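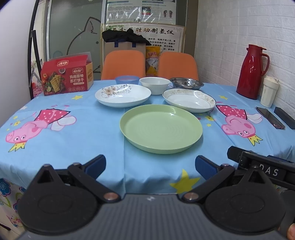 What should I do if my bag does not arrive on the carousel?

Go to the Baggage Services desk in the arrivals hall before you pass through customs. Staff will take your boarding pass and baggage receipt, record a description of the bag, and issue a report number. Please keep this number. The airline and the handling agent will both ask for it each time you contact them.

Home Departures Arrivals Parking Baggage Contact

Who is responsible for my bag, the airport or the airline?

Your contract is with the airline that carried you. If you traveled on more than one airline, the report is normally opened with the carrier that operated the last flight into Lirnotton. Lirnotton Airport provides the baggage hall, the carousels, and the desk space, but does not hold or trace checked bags. Tracing is carried out by Kolla Ground Services on behalf of the airlines that use the terminal, with the exception of Dilus Air, which handles its own reports at the counter next to the currency exchange.

The desk was closed when I landed. Can I still make a report?

The desk remains open until the last scheduled arrival has been cleared. When a flight is delayed past 1:00 a.m., a telephone beside carousel 2 connects to the duty supervisor. Dial extension 1818 and stay in the baggage hall until the call is answered. A report made by telephone has the same standing as one made in person, but you will be asked to send a copy of your baggage receipt the next morning.

How will my bag be returned to me?

Located bags are sent to Lirnotton on the next available flight and delivered by courier to the address on your report. Costache Couriers makes two delivery runs each day, one leaving the terminal at 10:00 a.m. and the other at 4:30 p.m. The driver will call before arrival. An adult must be present to sign for the bag unless you have given written permission for it to be left with a neighbor or at a hotel front desk.

Passengers who prefer to collect a bag in person may do so with photo identification and the report number. Short-stay parking is validated at the desk for this purpose.
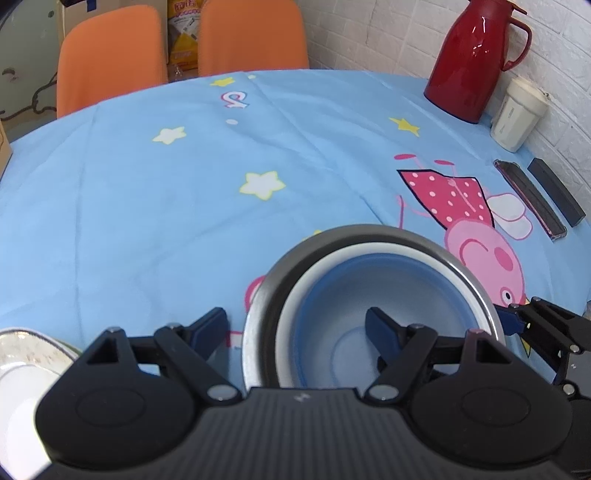
If your travel plans change while the bag is being traced, please update the delivery address as soon as possible. An address cannot be changed once the bag has been handed to the courier. Bags that are returned to the terminal after a failed delivery are held in the baggage office, and a second delivery must be booked by telephone.

Will I be paid back for items I have to buy in the meantime?

Most airlines will refund reasonable purchases such as toiletries and a change of clothing. Keep all receipts and send them directly to the airline. Neither the airport nor Kolla Ground Services can approve these claims or advise on the amount that may be paid.

My bag arrived damaged. What is the procedure?

Show the bag to desk staff before leaving the baggage hall if you are able to. Damage noticed later should be reported to the airline in writing within five days. Include photographs of the damage and of the bag tag. Please do not have the bag repaired or discard it until the airline has replied. Minor scuffs and marks from normal handling are usually not covered.

I left something on the aircraft. Is this the same process?

Items left in the cabin are treated as lost property. Cleaning crews pass them to the Lost Property Office on the lower level, where they are logged at the end of each shift. Passports and medication are held separately and may be claimed at any hour from the information desk.

Whom can I contact if I am not satisfied with the handling of my report?

Write first to Ffion Kemeys, Passenger Services Manager, at the terminal address, quoting your report number. Complaints that concern the courier or the condition of the baggage hall may be referred to Jasper Van Loon, Head of Terminal Operations. Complaints about compensation must go to the airline.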